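Clellen 焊接工位布置例会纪要

时间：6月27日
地点：Rurkow 二层会议室
参加：工位维护组、物料组、安全组、Clellen 项目组
缺席：Nedwood 仓库（书面意见已收到，并入第4项）
记录：工位维护组

1. 上次会议遗留事项

1.1 台面垫布更换。三月提出，已完成。旧垫布退回 Nedwood，不再领用。新垫布为蓝色，铺满整个操作面，到货时折叠包装，展开后仍有折痕。物料组称可低温熨平，工位维护组尚未执行。转入本次第2项。

1.2 电烙铁台账。上次要求补录插头规格和领用日期，目前登记51条，其中2条缺领用日期。物料组下次会议前补齐，缺项工具暂不外借。

1.3 工位照明。灯具支架已紧固，照度未复测。原记录中的测点位置与现工位布局不一致，需重新定点。复测表沿用旧格式，增加一列填写测点编号。

1.4 排烟软管。Yip 的报价已收到，未含安装。项目组要求拆分为材料和人工两项后再报。软管口径以现有接口为准，不另加转接件。本条保留。

1.5 废锡盒标签。已更换，关闭。

2. 工位台面

工位维护组说明现行布置：蓝布打底，上放一块白色长方形板，长边与台面前沿平行。板作为承放面，布的作用是防划和便于发现掉落的小件。深色元件落在蓝布上容易辨认，浅蓝色套管不易辨认，物料组建议这类套管改用带盖小盒，会上同意。

安全组询问垫布的耐热数据。物料组查了采购单，单上只有尺寸和颜色，没有耐热等级。Yip 已去函询问，尚无答复。在得到书面数据之前，该布按不耐热处理：通电烙铁及刚断电的烙铁不得直接放在布面上，也不得以白板代替烙铁架。

白板的材质同样没有记录。工位维护组认为板边平直，目前不影响使用，但清洁剂的选择需要知道材质。决定先用干布和软刷清洁，溶剂类一律停用，待材质确认后再改作业卡。 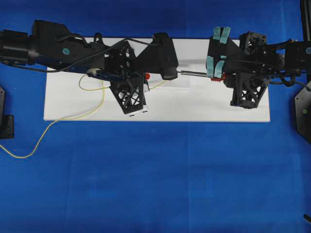
3. 板位与走线

项目组提出，作业卡对板的定位只写了“居中”，各班理解不同，有的按台面中线摆，有的按操作者站位摆，交接班时经常要重新挪动。挪动时垫布跟着移位，前沿会垂下一截，抽屉拉开时夹住过布角。工位维护组建议在台面两侧贴定位线，板的长边对线放置，布的四角用夹子固定。夹子高度不得超过板面，以免挂住线材。安全组对贴线没有意见，要求胶带不得贴在布上，只能贴在台体侧面。
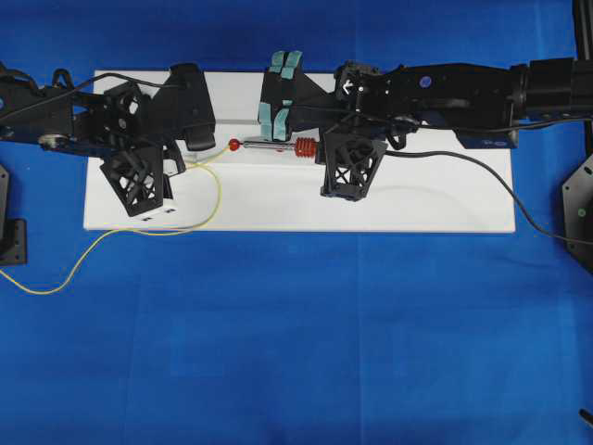
走线问题上次没有形成结论。现作业卡要求线材从台面后沿引出，实际执行不统一，两侧引出的情况较多，原因是插座在侧面，后沿引出要多绕一段。项目组认为可以承认侧面引出，但须规定路径。拿现在的摆法来说，那根黄色细线在白板左部绕了一个松圈，越过板的下沿，再沿蓝布向左边走，松圈占用了本来可以放小件的板面。板前留出的蓝布较宽，余线完全可以收在这一带。安全组补充：线圈应避开手腕经常停放的位置，收线用可重复开合的扎带，不用一次性扎带，剪断时容易伤线皮。

讨论后形成以下写法，写入作业卡：
线材可由左侧或右侧引出，同一工位固定一侧，换侧须登记。
余线收于板前垫布上，不得盘在板面。
线材跨越板沿处不得压重物，不得拉紧。
交班前目视检查线皮，有压痕即报修。
垫布起皱高于板沿时先整理垫布，再放板。

物料组提出余线长度应有上限。现场没有实测数据，本次不定数值，由工位维护组量取后报下次会议。量取时从板沿算起，不从插座算起。

4. 电烙铁

Nedwood 书面意见共两条。第一条，烙铁出库后返还时标签磨损，无法与台账对应。第二条，返还件中有带残锡入盒的情况，盒内衬垫有烫痕，要求领用部门冷却后再装盒。第二条安全组同意，冷却时间定为40分钟，自断电起算，期间烙铁留在架上，并挂“冷却中”牌。冷却牌由物料组统一制作，正反两面同字。
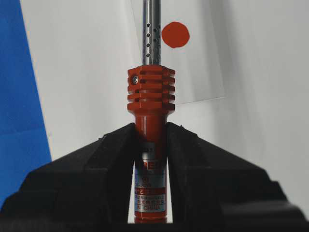 台账与实物对应的办法，物料组主张按铭牌抄录，工位维护组主张另加编号。铭牌的问题是各批次印刷位置不同，抄录人有时只抄功率，有时只抄型号尾部，检索时对不上。工位维护组举红柄的一支为例：标签裹在手柄下段，能辨认的型号以“-20W”结尾，下面几行小字很难读清，完整抄录不现实。项目组问能否把编号环套在散热环附近，工位维护组不同意，手柄上端的横向散热片和金属管下段的一排排小孔都是散热用的，套环会遮挡，而且该处温度高，环体材料不好选。最后定为编号环套在电源线靠近手柄尾部一端，材料由物料组选型，颜色不得与线皮相同。

铭牌抄录保留，但只作辅助项，字段缩减为功率、可辨认的型号部分、产地标记三项。看不清的字符以空格代替，不得推测补全。抄录人和复核人分别签字。

固定螺钉的检查一并讨论。散热环侧面的小螺钉松动会导致金属管转动，班前检查表原来没有这一项，现补入。检查在断电且冷却后进行，用合适的螺丝刀轻试，不加力拧紧。发现松动的，挂红牌停用，送工位维护组处理，操作者不得自行拆下散热环。螺钉槽口已损坏的不再试拧，直接停用。

功率选用方面，项目组确认 Clellen 现阶段只做细线和小焊点，20W 够用，暂不申请更大功率的烙铁。遇到大面积接地焊盘时转 Rurkow 一层工位处理，转交单上注明焊盘位置和已用焊锡型号。

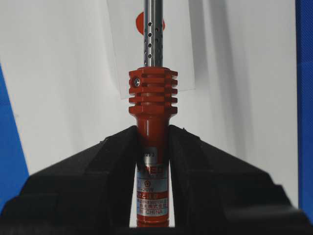 转交单目前用的是旧版，没有“是否已上助焊剂”一栏，一层工位两次来电询问。项目组负责改版，旧版用完为止的做法取消，改版发布当日旧单全部收回。新版增加助焊剂型号和涂敷时间两栏，背面印清洗要求。若板件已部分焊接，须在简图上标出已完成的焊点，未标的按未焊处理，由一层工位重新检查。

5. 清洁与耗材

海绵更换周期维持不变。铜丝球消耗偏快，物料组怀疑有人用来擦拭金属管外壁，这一用法会在管面留下划痕，也会把碎丝带进小孔。作业卡中写明铜丝球仅用于烙铁头。管壁积垢用软刷在冷态下清理，刷毛方向沿管身，不横刷。

备用烙铁头库存剩2支，已低于安全存量，物料组向 Yip 追加订货。订货型号须与现有接口核对后再下单，上一次误订的部分仍在 Nedwood，未办退货。退货手续与本次订货分开处理，不互相抵扣。

垫布增购暂缓，等耐热数据。

6. 行动项

物料组：补录台账缺项；催 Yip 提供垫布耐热数据；编号环选型；制作冷却牌；烙铁头追加订货；误订件退货。
工位维护组：白板材质确认；定位线和布夹安装；余线长度量取；照明测点重定并复测。
安全组：审核走线条款和冷却条款的文字；检查表补入螺钉项后会签。
项目组：转交单改版；Yip 排烟软管报价拆分后复核。
Nedwood 仓库：返还件入盒前检查记录，格式自定，须有冷却确认一栏。

以上各项完成期限为下次例会前，排烟软管除外，该项视报价情况另定。

7. 其他

作业卡修订稿先在一个工位试行，试行期间旧卡不撤，两份并列悬挂，以新卡为准。试行意见写在卡背面，交班时由工位维护组收取。

会议室投影接口故障，已报修。

附：作业卡修订稿、转交单旧版样张、台账缺项清单。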